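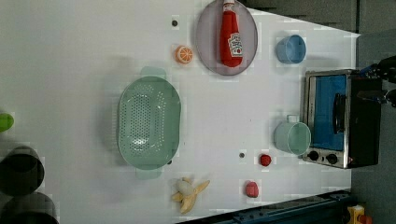
I bought my first toy kitchen set in July, for a niece who was coming to stay for a week, and I have been playing with it ever since she left. The colander is my favorite. It's a pale minty green oval with a tab at each end, and I would happily own it full size.

The thing about play food is that it gets everywhere. I found an orange half in my boot! So I called Bindu Alva, who has run a playroom in the back of her fabric store for 8 years and owns, by her own count, 341 pieces of pretend groceries. I wanted to know how she stays sane.

"Big things hold small things," she told me. Fruit lives in the colander, cups go inside the pot, and the toaster oven is a cupboard the minute the store closes. She wipes the plastic down with dish soap and a rag, and anything with a paper label (ketchup bottles, mostly) only gets the rag.

She also told me to put half of it away. Kids will cook all afternoon with a plate, a mug and one good bottle to squeeze – and then you swap the pieces over the next month and it's like a birthday.

I tried it when my niece came back. She made me ketchup soup in the blue cup, served with orange, and charged me 28 dollars. I asked for seconds and the price went up to 109.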